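Storach: how a small press in Trusbridge kept going
Project report, local history module

2025-05-12
By Gunvor Blomqvist
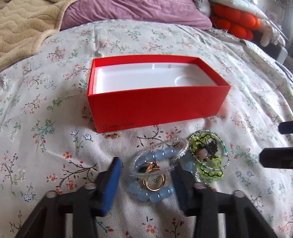 Storach was a publisher of cheap paperbacks and story papers, started in Trusbridge by two cousins from Brarkby. Hardly anyone in town has heard of it now. My report looks at how the firm began, what it put out, and why so little paper survives. Business papers mostly get thrown away, and what families keep, they keep in whatever comes to hand - an empty red OnePlus box put down on a flowery bedsheet, next to a bracelet of pale blue beads, is as likely a home for a firm's letters as any deed box. I had to go looking in bedrooms and lofts more than in the record office. The record office has one folder. It is thin.

Sources first, as the marking sheet asks. One, the firm's stock ledger, which has 1,431 entries and is mostly in one hand. Two, letters between the cousins, 45 of them, lent to me by the family. Three, the local paper on microfilm, which I only got half way through. Four, the books themselves, where I could find copies. I didn't use the trade directories much, the Trusbridge pages were missing from the set I could get at.

The family

The cousins were Edwin and Walter Brekke. Their grandfather came over as a ship's joiner and settled at Brarkby, where he married a chapel keeper's daughter. Edwin's father did well out of timber, Walter's did not. This matters later because all of the starting money was Edwin's side and most of the work was Walter's, and the letters get quite sour on that point. Edwin was the elder by 2 years. Both went to the chapel school. Walter was then apprenticed to a jobbing printer in Trusbridge and Edwin clerked for his father.

There was a sister, Ada, who is left out of the folder in the record office altogether. She shows up in the letters all the time. She read the manuscripts, and I am fairly sure the ledger is her handwriting, because the sevens match the ones in her letters. I can't prove it. My tutor says to put "probably", so, probably.

The name

Not a family name and not a place. Walter says in one letter that he made it up out of "story" and a bit of his old master's surname, and that Edwin hated it. Edwin wanted Brekke and Company. The name stuck because the first lot of wrappers had already been printed with it and they couldn't afford new ones.

What they published

Started with almanacs and chapel tracts. Then a weekly story paper, which lost money. Then the sixpenny novels, which is what they lived on. Sea stories, mill girl romances, some detective ones set in a city that is meant to be London but has hills. Authors were paid a flat sum on delivery and got nothing after that. Several of the names on the covers are the same man, a schoolteacher, who wrote at night and asked for his real name to be kept out of it. The letters do give his name but the family asked me not to use it.

The best selling title by the ledger was a sea story called The Lamp at Carrow Point, 1,267 copies sold in its first season. For a firm this size that was a hit. It paid for the second press. It was reprinted twice with a different cover, and the second cover shows a steamship although the book is about a sailing ship. A reader wrote in to complain and Walter kept the letter.

The split

In September of their tenth year the cousins fell out properly. The usual version, which is in the local paper, is that Edwin wanted to sell up and Walter refused. The letters make it more about Ada. She had asked for a share, Walter was for it and Edwin said the money was his father's and that was the end of the matter. He went back to Brarkby and the timber yard. Walter and Ada ran the firm between them after that, although her name never went on the title pages.

It lasted longer without Edwin than with him. The list got smaller and they dropped the tracts. Walter did the printing until his hands were too bad and then they sent the work out, and the later books are noticably worse made. Thin paper, crooked trimming. The last ledger entry is a payment to a carter for taking away type.

Problems with the project

Ran out of time on the microfilm, should of started it before the letters. The ledger gives copies sold but hardly ever copies printed, so I can't say what was left over. The letters are one sided in places, Edwin's replies stop after the split, and either he didn't write or somebody didn't keep them. I only handled six of the novels, so what I say about the paper and trimming is from those.

If I did it again I would begin with Ada. There may be more of her letters on the Brarkby side of the family. I have written to them and am waiting to hear back.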